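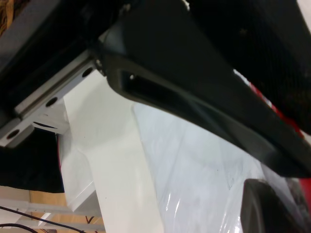 It tastes like somebody waved a lemon over a glass of water, wrote one reader in the comments on the old Prumus page, and I mean that as the nicest thing I've said about a workout drink in years. We asked whether we could put that on the tub. The reply was that we could if we sent a tub. We sent a tub.

Prumus Intra-Workout Drink Mix
by Mungate

Carbs and salts for long sessions. Caffeine free. No tingles.

In stock. Ships from Plostberg.

What it is

Prumus is a powder you stir into water and drink while you train. It has carbohydrate in it, because you're using carbohydrate. It has salt in it, because you're sweating salt. There is a bit of citric acid and a bit of flavoring so that it goes down without a fight. Then the ingredient list stops, well before the end of the label, and our designer had to fill the remaining space with a line drawing of a hill.

We know what the shelf looks like. Most things sold in a tub this shape promise to turn you into weather. There's a skull, or a lightning bolt, or a gorilla with an opinion. Prumus has the hill. You can't see what's on top of it, and neither can we, and if you write in to ask we'll tell you the same thing.

If you want something to drink before training that makes your ears hot, plenty of people will sell it to you. Some of it is good. We drink coffee.

Who buys it

Mostly people whose sessions go on too long. Lifters with a high-volume block and a lot of accessory work they refuse to cut. Rowers. People who do legs and then, for reasons of their own, go for a run. A fair number of cyclists have found us too, and they send the longest emails.

If your workout is short and you ate lunch, you probably don't need this. Water is very competitively priced. We'd like your money, but we'd like it more if you came back, and people who buy an intra-workout for a quick set of curls tend not to come back.

What's in a serving

Carbohydrate: a blend of maltodextrin and dextrose. These are not glamorous. There are newer and more expensive starches with names that sound like moons, and we tried a couple of them while working on the formula. They mixed up fine. They also made the tub cost so much more that the person doing our spreadsheets went for a walk. We went back to the cheap stuff and have been happy with it.

Sodium: almost 200 milligrams, from ordinary table salt and sodium citrate. Heavy sweaters sometimes add a pinch more. Go easy, it gets briny fast.

Potassium: a small amount, listed on the label as a small amount.

Calories: 136 per serving for Unflavored and Lemon. The Catacutan Orange comes in at 146 on account of the orange juice powder. We could have shaved the serving size down until the two matched. It seemed like a lot of trouble to go to for a piece of arithmetic.

There is no proprietary blend. Every ingredient on the label has its own amount printed next to it, in a type size meant for human eyes.

Flavors

There are 3, and please stop asking about blue.

Unflavored. Slightly sweet, slightly salty, like the memory of a pretzel. Good if you already have a drink you like and want to put this in it. It will make black coffee taste strange.

Lemon. The reader quoted at the top had it about right. Our bestseller by some distance.

Catacutan Orange. Named for the little diner around the corner from our first office, where the orange soda came flat in every season and we drank it anyway. The powder is meant to taste like that soda after the ice has melted. People either order it by the case or send us a single, very polite sentence. It's a bit harder to dissolve than the other two, so use the lid with the mesh if your shaker has one.

We did make a watermelon. A small batch went out one July and the comments are still up if you'd like to read them. We read them sometimes.

How to use it

Put the water in first. Then the powder. Everybody does it the other way around, and then everybody writes to us about the paste at the bottom.

One level scoop in a regular shaker of cold water, sipped through the session. Start when you start. If you're going to be at it for a very long time, mix a second bottle and get to it once the first is done. Don't dry scoop it. It's mostly sugar and salt, so all you'd get is a cough and a video.

First time out, try half a scoop and see how your stomach feels. Carbs in the middle of squats agree with most people, and with some people they really don't. Better to find that out on a light day than under a bar.

The scoop is on top of the powder. We pack it last. It sinks in shipping, so by the time it reaches you it may be near the bottom, and we're sorry, and so is every other company that sells powder.

Storage

Keep the lid on and keep it out of the bathroom. It pulls moisture out of the air and sets up into something like a curling stone. If that happens it's still usable up to the date on the base. Break it up with a fork. A gym bag in a hot car isn't a great place for it either, though we've all done it.

Questions we get

Will it give me a pump?
You might get one. You'll be hydrated, you'll have eaten some carbs, and you'll be lifting weights. We can't take credit for all of that.

Can I drink it before training?
Sure. It doesn't know what time it is. Most people find it works better spread out, but if you train before breakfast, having some on the way in makes sense.

Is it keto?
It's sugar.

Is it vegan?
Yes, all flavors.

Can I mix it with my creatine?
Plenty of customers do. Unflavored creatine goes in without changing the taste much. It may leave some grit at the bottom, so swirl before the last gulp.

Why don't you sponsor anyone?
We did ask somebody once. They wanted a skull on the tub.

I have diabetes, high blood pressure or a kidney problem. Is it okay for me?
Ask your doctor first, and take the label along. We make drink powder and aren't qualified to say.

Why did the tub get smaller?
It didn't. We got a new supplier for the tubs and theirs are squatter. The weight of powder inside is the same as before. The old ones stacked better and we miss them too.

Do you sell single packets?
For Lemon, yes, on the samples page. Orange packets kept splitting along the seam, and until that's fixed we're only selling it in tubs. Our hallway smelled wonderful for a month.

Shipping and returns

Orders placed before noon go out of Plostberg the same afternoon, apart from the holiday rush in December, when they go out when they go out. You'll get a tracking number. The tracking page belongs to the carrier, and we see exactly what you see.

If you don't like the flavor, write to us within a month and we'll swap it for another one, opened or not. Keep the first tub, or give it to somebody at your gym you're lukewarm about. We can only do one swap per order. A customer in the early days worked through the whole range that way and then asked for the watermelon.

Allergen note: made in a plant that also handles milk, soy and tree nuts. Not intended for children. Prumus isn't meant to diagnose, treat, cure or prevent anything, up to and including leg day.

Related items: Mungate Steel Shaker (mesh lid included), Prumus Lemon Packets, replacement scoops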